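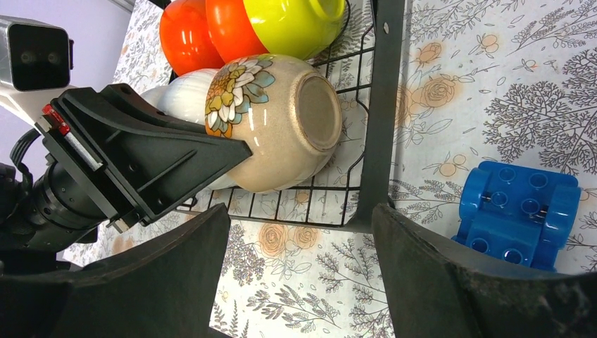 BRUTBERG WORKSHOP ANNOUNCES ROBOT THAT PUTS BOWLS IN A DISH RACK, ASKS FOR CALM

For immediate release, or whenever you get to it

BRUTBERG, June. The Brutberg shared workshop is pleased to announce Filtik, a home-built, two-armed machine for racking dishes. Filtik has been under construction for 13 months in the back half of the workshop, between the drill press and the shelf of paint nobody will admit to owning. It will be shown to the public on Monday at 7 p.m., when it will handle bowls for as long as the audience can stand it.

Members of the press who have seen a human being put a bowl in a rack will already know the broad outline. Filtik does the same thing at a lower speed and a much higher price.

The project was started by Noémie Guérin, a workshop member who repairs sewing machines for a living and had, until last spring, no particular quarrel with dishes. Her original plan was a single arm that would hand her screws. The screws were too small. Bowls are larger, and there were already several of them in the workshop kitchen.

"I was told by a friend that it would take a weekend," Guérin said. "I have kept the message. I look at it sometimes."

Why bowls

A plate is flat and more or less tells you where it is. A bowl has a rim that goes all the way around and offers no good place to start. Shiny glaze throws light back at the cameras, so the machine is inclined to believe in edges that are really reflections of the ceiling lamps. And a bowl gripped too near the bottom will swing when lifted, with whatever force the builder failed to think about.

The test set is mixed on purpose. Filtik works with a speckled beige bowl painted with a yellow and orange blossom, a white ribbed one, a yellow-green one, and glossy bowls in red-orange. The beige bowl has a wide foot ring, and going by the project log it is the most argued-over object in the building. The ribbed bowl is second. Software that had learned to find a smooth curve was very put out by the ridges and for most of the winter would approach the bowl, stop short and go home.

The rack is an ordinary wire one with curved dividers. Guérin considered building a special rack with wide, forgiving slots and decided this would be cheating. Workshop members who offered to build it anyway were thanked.

The tablecloth, with its gray leaves and orange roses, is also part of the test. Early work took place on a plain gray board, where everything went very nicely. Then the board was needed for something else, the cloth went down in its place, and the vision software began reporting bowls in among the flowers. It took five weeks to talk it out of this. The cloth has stayed.

What it cost

The complete parts bill stands at 2457, not including tools, coffee or the first power supply. The most expensive single item was the second arm, bought used. The fingertips were the cheapest and have been replaced the most often. Three materials were tried. The first was too slick, the second left marks on the glaze, and the third is the one fitted now, which scuffs and looks terrible and holds on.

Small parts came from Huet, the hardware counter down the street, which has asked us to mention that it also sells dish racks. The joint controllers were built on boards from Biltum and rewired by Guérin in a manner that Biltum's support desk described, in writing, as "brave."

What it does

The log for the current version records 1296 attempted placements. In 352 of them the bowl did not end up where it was meant to. This category includes bowls set down beside the rack, bowls set down on top of other bowls, and one bowl held in the air over lunch while the machine waited for a confirmation that had been assigned to a keyboard key that does not exist.

Guérin regards the figures as encouraging. The workshop's other members have asked that the word "encouraging" be attributed to her by name.

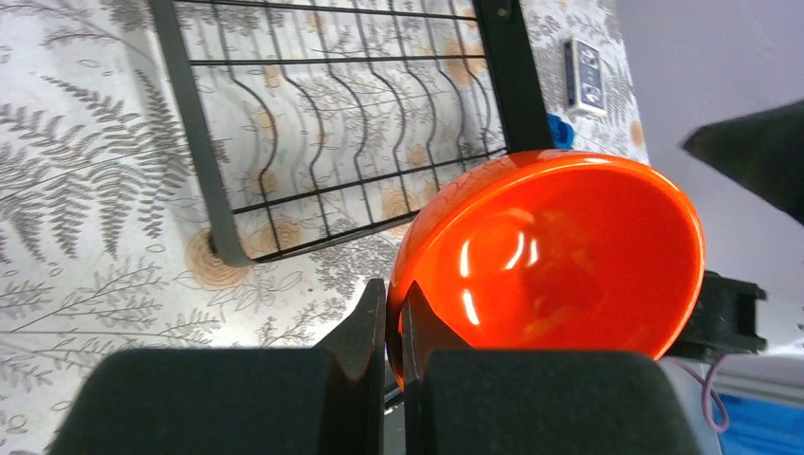

Page 2 of 3

The hold on the rim

Most of the spring went into the grip. Filtik takes a bowl by its edge, with a finger on either side of the wall. Squeezing harder seemed the obvious way to stop a bowl from turning in the fingers, and was wrong. A hard squeeze on a curved wall tends to walk the bowl out of the grip like a wet bar of soap. The present method is to close gently, wait, lift a little, check, and then carry on. It adds several seconds to every bowl. Visitors are welcome to chat among themselves.

The wrist cameras were a late addition. With only an overhead view, the fingers hid the rim at the exact moment anybody wanted to see it. Moving a camera close to the fingers fixed that and started a long feud with the cables, which have to bend with the wrist without snagging on the rack. Anyone with opinions about cable routing is invited to come early and bring ties.

What it does not do

Filtik does not wash dishes. It does not dry them. It does not put them in the cupboard, and it has no views on mugs. Guérin has been asked about forks and would like people to stop.

There are no plans to sell the machine. The drawings and the parts list will be put in the blue binder by the workshop door, where they may be copied on the workshop's copier at the usual rate. The code will follow once the comments have been cleaned up, several of them having been written after midnight.

Attending

Doors open at 6:30 p.m. on Monday. Admission is free. Please stay behind the tape and do not hand the machine anything, even if it seems to be asking. Visitors may bring a bowl of their own for Filtik to try, on the understanding that it should not be a bowl they like.

Press questions can be left at the workshop desk for Noémie Guérin. She answers them in the evenings, after the bowls.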